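The Lodger

Katia Tedesco rented her spare room to a ghost because he paid on time, unlike Meinrad Leitner, who had been alive and was two months behind.

The ghost asked for little. He wanted the window open and no talk of October.
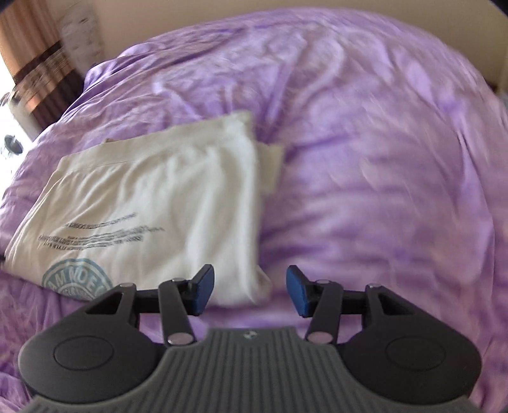 Purple bedding, something white on top.

"You could haunt a nicer house," she told him once. "Istau has castles."

"Damp," he said. He had died at 37 and was still vain about his chest.

In spring he gave notice – a proper letter, slid under the door.

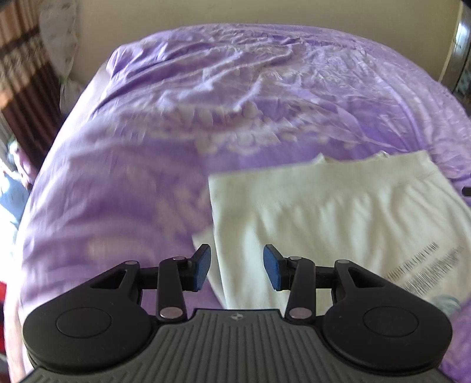

She read it twice and raised the rent on the cat.

14 shares | 2 comments

Cuiping Cheng: Mine never left a letter, only dishes.

Yurii Fedoruk: Is the room still free? I'm quiet and mostly alive.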